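About us

Fastero has been putting things into boxes for other people for 26 years, and we still find it a more interesting job than it sounds. If you have ever bought a replacement hinge, a tap washer or a packet of those little felt feet that go under chair legs, there is a fair chance that somebody in our building sorted it, checked it and sent it on its way. We are a small parts packing company, independent and family-sized in spirit (though we have long since outgrown the family), and we work for shops, makers and repairers who would sooner spend their days selling, making and repairing than counting screws into bags.

We began in one unit on the Langlois estate with a second-hand set of kitchen scales and a kettle. The kettle was replaced in the second year. The scales lasted a good deal longer than they should have, and are now on the shelf in reception, where visitors tend to put their car keys on them.

What we do

Most of our work comes in as mixed stock. A customer sends us cartons of small parts, often from several suppliers at once, and we sort them, look them over, pack them into kits and send them out with the right label and the right leaflet. We keep 3,000 different parts on our shelves at any time, and on a busy day 1,000 kits leave by the loading door. Some of our customers have been with us from the beginning. Karnatik, who sell furniture fittings, sent us our very first pallet, and they still ring up every Christmas to complain cheerfully about our hold music.

Robots, and how we came to have them

For most of our history every part was picked up by hand, and we were rather proud of it. But sorting is hard on the wrists and the neck, and it is hard on the mind too, when you have been looking at the same grey clip since breakfast. We had good people going home sore, and we had good people leaving. So when Isamu Oshima came back from a visit to another packing firm and said he thought a robot arm could take on the dullest part of the sorting, we listened, made a large pot of tea, and argued about it for most of an afternoon.

We did not want to buy a machine and then tell everybody about it. The sorting team came to the meetings from the start, went along to try the arms out, and chose which jobs they would be happy to give up. The answers surprised the office. We had supposed people would want rid of the weighing, when in fact quite a few of them like the weighing, and what they really wanted was never again to lean across a bench moving small parts from one tray to another. That is where we started, and the sorting team called the project Ovov, for reasons that have been explained to the management several times and never quite sunk in.

Ovov went live in May with one bench, and we have taken our time over it ever since. The bench is laid out very plainly, with coloured trays side by side and a stop button on the table beyond them, and the arm goes about its business from tray to tray with a two-fingered gripper. Shona Tuhiwai looks after the training, and she has one firm rule for anybody new to the bench, whatever their job title: before you learn how to start the arm, you learn how to stop it. Everybody practises, including the directors and including the lady who does our accounts, who was very quick indeed.
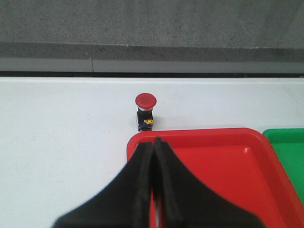
Declan Hapeta says he was dead against the idea at first and told everyone so, that he had expected to spend his days minding a machine, and that what he has now is a job where he decides things: which parts are ready for the arm and which still need a person's fingers, and what to do with the odd ones that fit nowhere. He would also like it put on record that the arm is slower than he is. We are happy to do so, as he has mentioned it more than once.

What has changed, and what has not

We promised at the beginning that no one would lose their place here on account of a robot, and we have kept to that. Seven people worked in sorting before Ovov and the same seven work there today, but their days look different. There is far less reaching and far more checking, and two of the team now spend part of the week setting up new jobs with Isamu. Yuzuki Morikawa has moved half her hours over to talking with customers about awkward parts, and as she has handled most of those parts herself over the years, the conversations are a great deal shorter than they used to be.

It hasn't all been smooth. The arm is fussy about anything thin and flat, and springs are a misery, because they tangle up with one another and come out of the tray in bunches. Springs are still done by hand and we expect they will be for a long while. We also found that a bench with a robot on it can be a lonelier place than a bench with a neighbour at it, which we hadn't thought about at all. Rostam Ghasemi raised it at a Friday tea, and the benches were moved the following week so that whoever is working with the arm sits facing the rest of the team. The radio had to be moved too, and that caused more discussion than the robot did.

Pay in the sorting room went up when the jobs changed. We felt it ought to be said somewhere, as it is the first thing our own staff asked and the first thing most visitors from other firms forget to.

Come and see us

We like visitors, and we are always glad to show people round if they are thinking of doing something similar in their own workplace, or if they simply have a lot of small parts and don't know where to turn. Shona or Isamu will usually take you through the sorting room, and you are welcome to ask the team whatever you like without one of us hovering at your elbow. Please wear flat shoes, sign in at reception, and let us know beforehand if you need the ramp at the side entrance opened for you.

We are open Monday to Friday, and the loading door opens earlier than the front one, so if you are delivering do come round the back and ring the bell twice. The first ring doesn't always work.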